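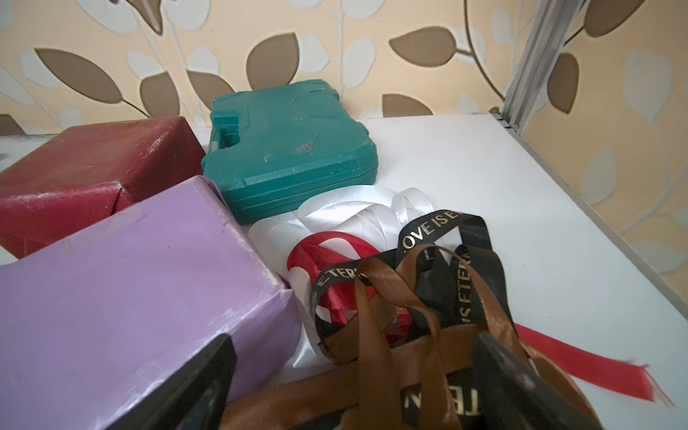

Wrapping shelf, back corner, with the teal case and the ribbons

3 min read

Ticket: Girnano shelf in alcove, drops at the back corner
Status: closed by customer
Product: Girnano 1000 mm shelf, white, on a Hollenstein upright

Hello, me again (I wrote in October about the missing end cap, thank you for sending it). I've got one of your white shelves in the alcove in the back bedroom, where I do all my present wrapping, and the back corner by the metal upright has started to drop. Only a bit! But I had a reel of ribbon roll away from me twice last night and I don't think the reel was to blame.

On it at the moment: wrapped boxes for the family, one in dark red paper, my old teal drill case lying flat in the middle at the back, and a great knot of satin ribbon I keep meaning to sort out. The case is much the heaviest thing. It has always lived there and I'd rather not move it to the garage, where it gets damp.

Things I've tried so far are below, in order, so you don't have to ask me.

1. Took everything off and put a spirit level on the shelf. Front edge fine, back corner low. With nothing on it at all it was still low, so I stopped blaming the drill.

2. Looked at the bracket where it goes into the slots at the bottom of the upright. I pushed it and it clicked, which made me very pleased with myself for one evening. By the next morning the corner had gone down again.

3. Swapped the fixing screws for the longer ones from the spares bag. No difference, and one of them went in squint so I've put the 15 mm ones back.

4. Checked whether the wall was the trouble. I papered this alcove myself (Prata, the leafy one with the peachy background, and I'm still fond of it) and I did wonder if I'd left a thick seam behind the upright. Ran my fingernail down both sides. Flat as anything. I don't want to peel it unless I absolutely must, as I've only got a scrap left and matching the leaves in that corner took me most of a weekend.

5. Measured the gap underneath at the back. It's 11 mm where the upright is. The leaflet doesn't say what it should be, or if it does I can't find it. Could you tell me?

Update, same evening

Your helpline said to check the bracket is the right hand, left or right, and I'm sorry to report that I'd laughed at that before I'd even put the phone down. Well. It's the wrong hand. They look identical until you hold the two side by side, and then the lip on one of them is on the other side. I had the spare in the Fendham biscuit tin all along.

Put the correct one in, tapped it down with the heel of my hand, levelled it, loaded everything back on. The drill case went back in its place and I did the ribbons last, still in a knot.

Update, next morning

Still level at half past eight. The reel stays where I put it. I'll leave the ticket open until teatime and then close it myself if nothing moves.

One small request for the leaflet: please print a big L and R next to the drawings. And if you do sell the brackets singly I'd like one more for the other side, where the paint has chipped.

Closing now. Off to find some scissors for the knot.

4 comments | 2 shares
Contact support | © Girnano Shelving | Back to top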